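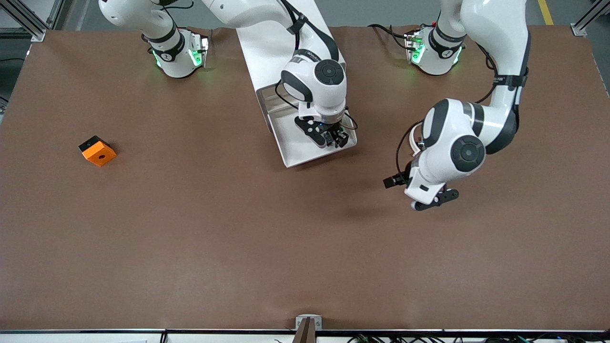
Two-arm cell: right arm drifts low over the tray after a restart

Asked by madora_bench

We have a two-arm cell on a big brown table, white arms, two-finger grippers, one shallow tray. Since November the right arm comes back from a restart thinking the tray floor is 4 mm lower than it is. The left arm is fine and smug about it. Status lights are green the whole time, so according to the controller I have no problem. I have re-taught the tray pose twice. It holds until the next power cycle. What am I missing?

3 answers

Gemma Nuttall
Stop re-teaching the pose. You're correcting the symptom and saving it under a new name each time. Check whether the tool offset survives a restart. On ours the gripper length was set in the running program and never written to the installation file, so every morning the arm woke up with somebody's old fingers.
Jog to a fixed point, write down Z, power cycle, go back to it. If Z on the screen changed and the fingers didn't, it's the offset. If the numbers match and the fingers are low, look at the base bolts and the wrist joint zero. Do it at low speed with nothing in the tray. Re-teach once, at the end, and label the backup something other than "final."

fudura_fan
Same thing here, turned out to be a loose table. Have you tried tightening the table

covance_cell2
Gemma's test is the right one. I'd add the cables: if one is snagged at a joint, homing can stop short. Ours had 200 mm of slack where it needed none and none where it needed 200.

Comment from madora_bench
It was the offset. The file still had the Marinho fingers we took off last year. Table also tightened, for morale.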